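Skirnari Album Builder, User Guide
Section 4: Making a gapless album from your finished songs

This section explains how to put your mixed songs in order, set the pauses between them, and export the album as one continuous master. Before you start, every song must be already mixed and saved as a stereo file. If you still need to change the level of the voice or the drums, please go back to Section 3, because after the songs are placed on the album line you can only change the complete song and not its parts.

4.1 What you need

Stereo files in WAV or AIFF format, 24 bit. MP3 files can be opened, but the program puts a small yellow sign next to them and they will not be allowed in the final export.

The text of all song titles, written exactly as you want to see them in the stores. Capital letters are kept as you type them.

Enough free space on the disk. The program makes a working copy of every song and does not touch your originals.

Note: If you made your mixes in Hourani, use the command Send to Album there. The titles and the names of the songwriters will then come over together with the sound, and you can skip step 3 below.

4.2 Creating the album

1. Open the File menu and choose New Album. A window with three fields opens.

2. Type the album title and the artist name. If there are two artists of equal rank, for example a rapper and a producer who share the record, write each one in a separate line. Do not write them in one line with the "&" sign. The stores read this as the name of one new artist, and your record will not appear on the page of either of you.

3. Drag the songs from your folder into the left column. They appear in alphabetical order. Click on a title to correct it. Guest artists go in the Featuring field, not in the title.

4. Drag the songs up or down until the order is right. The number on the left side changes by itself.

5. Press Save. The album line now appears in the lower half of the window, with one colored block for each song.

An album can have up to 56 tracks, including skits and interludes. One side of a vinyl record is a different question, see 4.6.

4.3 Setting the pauses

When you create an album, the program puts a pause of two seconds after every song. For many records this is fine. For an album that tells a story from the first song to the last, it is often too regular, and the listener begins to expect it.

1. Click on the space between two blocks. It becomes blue.

2. Type a new length in the Pause field, or drag the edge of the second block. With the Shift key held down the block moves in smaller steps.

3. Press the T key to hear the transition. The program plays the last eight seconds of the first song, the pause, and the first eight seconds of the next.

4. To remove the pause completely, type 0. The two songs are now joined and a small chain sign is shown.

Note: Please listen to the transitions at normal volume and also at a quiet one. A pause that feels right on loud speakers can feel too long on headphones at low level, when the end of the reverb is not heard any more.

Caution: If you type a negative number, the songs will overlap. This is allowed, but in the overlap the level can become too high. Look at the meter during the transition. If it becomes red, lower the Song Gain of one of the two songs by one or two steps.

4.4 Interludes, skits and spoken parts

A spoken part can be its own track, or it can belong to the song before or after it. Decide this before the export. If it has its own track, people who shuffle the album will hear it alone, without the song it was made for.

To attach a spoken part to a song:

1. Place it on the album line directly before or after the song.

2. Set the pause between them to 0, or to the length you want.

3. Select both blocks and choose Merge as One Track from the Track menu.

4. Choose which title to keep. The other title is saved in the notes and can be brought back with Split Track.

If the part is shorter than 16 seconds and has its own track, the program shows a reminder in the bottom bar. It is only a reminder. You can continue.

4.5 Matching the level between songs

Songs which were recorded in different months or different rooms usually do not have the same loudness. The Match button compares them and suggests a gain for each song. The suggestion is not applied until you press Accept.

1. Press Match and wait until the bar is full.

2. Read the list. Songs with a suggested change of more than three decibels are marked in orange.

3. Accept the songs one by one, or press Accept All.

4. Listen to the album in order, at least the first minute of every song.

Caution: Do not use Accept All on an album with a very quiet song, such as a piano piece or a verse without beat. The program will try to bring it up to the level of the others, and the breathing and the noise of the room come up too. For such a song, click on the lock sign before you press Match.

If you use the Vison limiter, switch it off while matching and switch it on again afterward. With the limiter on, the measured values are too similar and the suggestion is of little use.

4.6 Preparing for vinyl or cassette

1. Choose Sides from the View menu.

2. Drag the side marker to the place between two songs where the record should be turned.

3. Check the length of each side, shown at the right. Ask your pressing plant for their limit. It is different from one plant to another.

4. Try to put loud songs with much high sound near the beginning of a side. Toward the center of the record these sounds lose quality.

Songs which are joined with a chain sign cannot be separated by the side marker. Remove the join first, and give the first song a real ending.

4.7 Exporting the master

1. Choose Export Master from the File menu.

2. Select Continuous for a pressing plant, or Separate Tracks for the digital stores. With Separate Tracks the joins are kept, and a player that supports gapless playback will not make a break.

3. Select the folder. Do not select the folder where your mixes are.

4. Press Start. You can use other programs during the export, but please do not let the computer go to sleep.

5. When it is finished, open the file Report.txt and compare the titles and lengths with your own list.

Message 151 means that one of the source files was moved or renamed after you added it. Choose Find File and show the program the new place. Message 183 means that an MP3 file is still on the album line. Replace it with the WAV file of the same mix; the pauses you have set will remain.

If you send the album to Corico for distribution, export with Separate Tracks and leave the names of the files as they are. The number at the beginning of each name is used for the order of the songs.

Keep the album project also after the release. You will need it for the instrumental version or the clean version, where you can exchange the songs with Replace Source and keep all pauses, titles and gains. Instructions for this are in Section 5.
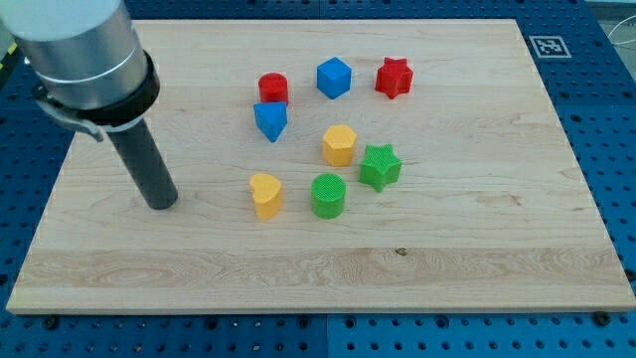
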